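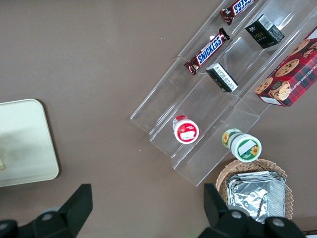 Why can't you just buy the robot first and work out the rest later? A reader called Biscuit Fan sent me that after my last page, and I can see why! The robot is the exciting bit. If I had a pile of money in front of me, I'd want to run straight to the robot arm too.

So let me tell you how grown-ups plan for one, and you can decide if you'd be any good at it. (I bet you would.)

Let's make up our minds to open a snack shop. It's going to be called Omwood, and we want a robot arm to pick things off a display stand and put them in a basket for the customer. We have 1000 coins to spend. That's called our budget, and a budget is just the most you're allowed to spend, written down before you go shopping so you don't get carried away.

My first question is always the same: what does the robot have to pick up? Think about a Snickers bar. It's long and skinny, with crimpy ends on the wrapper. Now think about a round jar lying on its side, or a little black box, or a big box of cookies in red plaid. A robot hand has to open wide enough for the fattest thing on the list and still close far enough to hold the thinnest one. Two straight fingers can do a lot of different jobs, but somebody has to measure the snacks before anybody orders the fingers.

Try it at home. Pinch your thumb and one finger together like a crab and pick up a pencil, then a can, then a cereal box. Which one was hardest? Write it down, you've started a shopping list!

Next comes the stuff around the robot, and this is where Biscuit Fan's plan gets into trouble. The arm needs a strong table. It needs a stand that keeps the snacks in rows, so they aren't rolling all over the place. A clear one with steps is nice for shoppers, though see-through plastic can be tricky for some robot cameras, so I'd test it before buying a whole bunch. It needs a basket to drop things into. And it needs electricity, spare parts, and a grown-up who has learned how to use it safely. All of that costs coins.

I like to split the money into piles. Draw some circles on paper and label them: arm, fingers, camera, table and stand, spare parts, learning time. Then draw one more circle and write "oops" in it. The oops pile is for things you forgot. I have never made a plan that didn't need its oops pile. Once I forgot the screws.

Now you go shopping, but slowly. Say a company called Drirham has an arm that can reach all the way across our table, and another one called Merow has a cheaper arm that can't reach the back row. Is the cheap one a bargain? Well, maybe, if we move the stand closer! Moving a stand is free. I'd ask both companies how long we'd wait for delivery, too. If Drirham says 19 weeks and Merow says 13, and our shop opens in June, we'd better get out the calendar and count backward from opening day.

You can also rent. Renting means paying a bit each month and giving the robot back at the end. If you aren't sure the robot can cope with your cookie boxes, rent for a month and find out.

My own practice project was called Eshun, and the plan for it fit on 2 sheets of paper. The first sheet had the jobs on it and the second had the money. I filled in the jobs sheet first, every time, and I used a pencil because I kept changing it.

If you make a plan for your own shop, tell me what it sells and what went in your oops pile. Biscuit Fan, I'm expecting yours to be mostly biscuits.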